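Collecting suturing examples: how much of the setting up do you keep?
Robot Learning > Data collection

threadcount_h
Posted 24 Jan 2022
We are gathering suturing examples for a policy that has to place a stitch and tie it off. So far we have 354 episodes from 6 operators. Halina Szewczyk, who runs our sessions, wants every episode kept from the moment the operator takes control. I want to trim them to start at the first contact with the tissue or the needle.

My worry is the waiting. People hover while they make up their minds, and I don't want the policy to learn to hover too. From one of the wrist cameras:
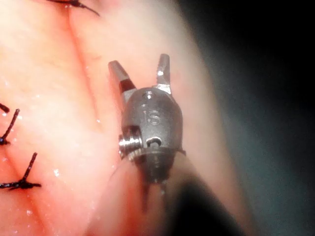
Wrist view, jaws open beside the closed seam

Storage isn't a problem. Training time is, a bit. What do others do?

Hornuvier
Keep it all and trim when you load the data. You can always cut later and you can't get it back. We trimmed at recording time on a peg transfer set and had to collect the whole thing again.

pawlowska_lab
Agree on keeping the raw files, but I wouldn't train on them as they are. Mark the idle stretches with a speed threshold on both arms and drop those. If only one arm is still, leave it in. The still arm is often doing a job, such as holding tension on the thread.

gradientgoat
I disagree with dropping idle stretches. At run time the arm has to get from wherever it is to the tissue, and it needs examples of that. A jaw held open above the surface is a perfectly good state to learn from. If your operators hesitate too long, train the operators.

threadcount_h
We did train them. The slowest one still takes twice as long as the quickest, and she ties the neatest knots, so I'm not going to drop her.

Urnville
Are you labelling by phase? With phase labels this mostly goes away. You can sample approach, bite, pull through and tie in whatever proportions you like. We label every recording by hand. A full one of 900 frames takes me 40 minutes, which is dull but fine.

threadcount_h
Only start and end at present. Phases are harder than they sound once the thread gets involved. Take one like the next picture. The right jaws are closed on the thread at the knot, the left tip is just underneath and not touching it, and the needle is lying up on the pad with the thread looping back from it. I call that tying. Halina calls it handling thread, and we have both labelled it our own way in the same spreadsheet.
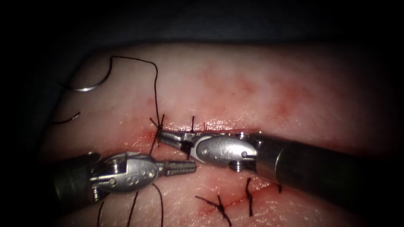 Replies, page 2

Urnville
Tying, for me. I start the phase when the first loop goes round the jaws and end it when the thread is let go.

pawlowska_lab
I'd side with Halina if the label is meant to describe one arm. Label the arms separately and you can both be right. It does double the work.

gradientgoat
Or skip the phases. We tried them with the Prustar tool and the labellers disagreed so often at the boundaries that we threw the labels out. A longer action chunk did more for us.

Hornuvier
Depends on how many labellers you have. With two people and a written rule it's manageable. Also, do you clear old thread off the pad between episodes? There's a short loose bit over on the left, past the needle, and more strands under the left wrist. If those build up over a session, the policy may start using them to guess how far along it is.

threadcount_h
Not between episodes, no. I'd rather have some mess in there than a spotless pad every time, but I hadn't thought about it tracking the stage of the session. I'll shuffle the order of the pads from now on and note which ones were cleared.

On the first question, we'll keep the raw files whole and trim on load. Halina has agreed to write the rule for tying. I'll post it in this thread when she has finished.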